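From: Wafula Nzioka
To: manipulation-list
Date: February 25, 2018
Subject: Re: [manipulation] Open day at Waweru, bimanual demo

On the list, a member in the Skultus group wrote:

> Did anyone get to the Waweru open day? The flyer said
> two-handed work on household items, but gave no
> setup. I would like to know what the table looked
> like, what the box was, and whether the operators
> reset between runs. Also whether the talk covered
> anything past the June numbers.

I was there for the afternoon block. Notes follow, in the order of your questions.

Table and box

The station is a single table with a yellow-and-white checkered cloth. I asked about the cloth. They keep it on purpose, as the pattern gave their older segmentation trouble and they want it in every run. The box is ordinary corrugated cardboard, red on the lower sides, with a shipping label still on it. It is a used box and looks it: scuffs, dents, torn paper along the flap edges. They said a fresh box has stiffer creases and the flap controller behaves differently on it.

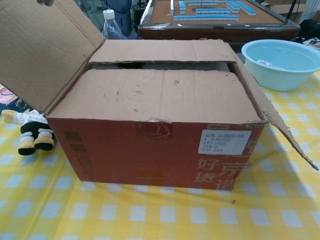 The flaps are the hard part. Each one has its own spring-back, and the planner (Clusine, their in-house one) treats them as four separate hinges with unknown stiffness. It estimates stiffness from the first push and does not update it later. I think that is a mistake on worn cardboard, and I said so. The reply was that updating made the hand hesitate.

The other items stay on the cloth with the box: a plush doll, a snack box, a water bottle with a white cap, and a plastic basin. Both hands are multi-fingered and work from opposite sides of the table. Contact is judged from motor current and the head view. There is no tactile skin at the fingertips in this version, according to the engineer running the station.

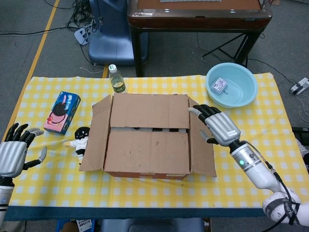 Resets and logging

Resets are by hand. The operator closes the flaps, moves the items to new positions and starts the next run. They do 24 runs per block and then stop to recalibrate the wrists. The set they reported on has 2,605 runs, of which 264 were discarded for logging faults. Failed grasps are kept. Logging is through Zulto, and they confirmed that clock drift between the chest and head cameras is corrected afterward, offline.

Talk

Short, and mostly the June numbers again. The one new item was a table of flap failures by side. The near flap is the worst, which they put down to the wrist running close to its joint limit. No slides were handed out. I have asked for the table and will forward it if it comes.

Wafula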